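DIRSTEAD HOME CARE INTRODUCES ERNENT GLASS CLOTH AND TABLE CARE GUIDE

For release January 2018

Dirstead Home Care today announced the Ernent Glass Cloth, a washable cleaning cloth for glass tabletops, glass shelves and mirrors. The cloth goes on sale this month through the company's website and at 54 independent hardware and housewares stores. A printed guide to the care of glass furniture is packed with it at no extra charge.

The Ernent Glass Cloth is sold in packs of six. It is made for use with plain water. A small amount of dish soap may be added for greasy marks, such as those left on a dining table after a meal. No spray cleaner is included in the pack and none is required.

Dirstead already sells the Skaltent range of dusting and floor cloths. Customers who bought Skaltent dusting cloths often wrote to ask whether they could be used on glass. The company's answer has been that they can be used for dry dust but tend to leave streaks when damp. Work on a separate cloth for glass began in August, and the finished product has a tighter weave and a flat stitched edge. It has no fabric label, as customers had reported that labels dragged across the surface and left a line.

ABOUT THE GUIDE

The guide included with the cloth is titled "Glass Tables, Top and Bottom." It runs to 17 pages and covers round and rectangular tables, side tables, desks and shelves. It was written for people who clean their own homes and for office staff who look after meeting rooms and waiting areas.

Much of the guide deals with clear glass tops, which need more attention than frosted or tinted ones. Marks on the underside show through a clear top as plainly as marks on the upper side, and people often wipe the top several times before finding that the smear is underneath. The guide recommends cleaning the underside first, then the edge, then the top. It also covers the support bars and legs under the table. Dark, glossy metal shows dust and fingerprints quickly and should be wiped with a second cloth so that dust is not carried back to the glass.

The recommended method for a regular cleaning is as follows.

Clear the table as far as possible. Trays and large dishes should be lifted, not slid, as grit caught under them can scratch. If a large item has to stay on the table, clean the open area first, move the item onto it once the glass is dry, and then clean the part that was covered.

Dust with a dry cloth before any water is used.

Dampen the Ernent Glass Cloth and wring it out well. Fold it into quarters, or bunch it loosely in the hand if that is more comfortable. Folding gives more clean faces to turn to, and bunching works well for pressing on a single spot.

On a round table, start at the center and work outward in overlapping curves. On a rectangular table, work in straight rows from the far side to the near side.

Wipe the edge last and finish with a dry cloth.
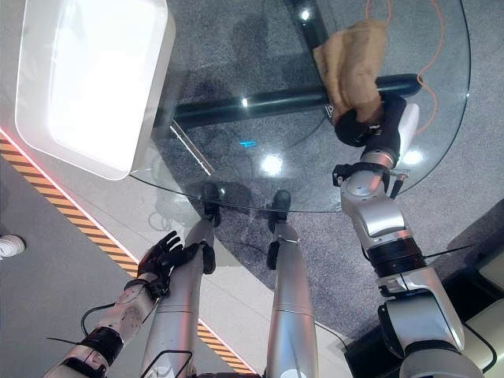 Cloth pressed on a round glass tabletop, with a white tray-like piece resting on the glass.

The guide also has a short section on the floor below the table. Carpet under clear glass is in view all the time, and crumbs that would go unseen under a wood table are easy to spot. Dirstead suggests vacuuming after the glass is done, with loose cables moved out of the way beforehand.

CARE OF THE CLOTH

The Ernent Glass Cloth can be machine washed in warm water with ordinary detergent. Fabric softener and dryer sheets should not be used, as both leave a coating that causes streaks. The cloth may be tumble dried on low or hung to dry. New cloths should be washed once before first use. A cloth that has been used on kitchen surfaces should be washed before it is used on glass again.

The cloth comes in tan and in gray. Both colors are the same weight and weave.

TESTING AND FEEDBACK

Before release, sample packs were sent to 23 households and small offices. Comments from these users led to two changes. The cloth was made slightly larger so that it could be folded into quarters and still cover an adult hand. The drying instructions, which had appeared only on the outer sleeve, were moved to the inside cover of the guide, where they are less likely to be thrown away.

AVAILABILITY

The Ernent Glass Cloth is available now. Store orders placed through Ekpo Distribution will ship with a counter display that holds both the glass cloth and the Skaltent dusting cloth. Stores that already carry Skaltent products may add the new cloth to a standing order without opening a new account. The guide may also be requested on its own, by mail, for the cost of postage.

ABOUT DIRSTEAD HOME CARE

Dirstead Home Care makes and sells cleaning cloths, brushes and dusters for homes and small offices. Its product lines include Skaltent and Ernent. Product samples and additional copies of the guide are available to the press on request from the Dirstead press office.

###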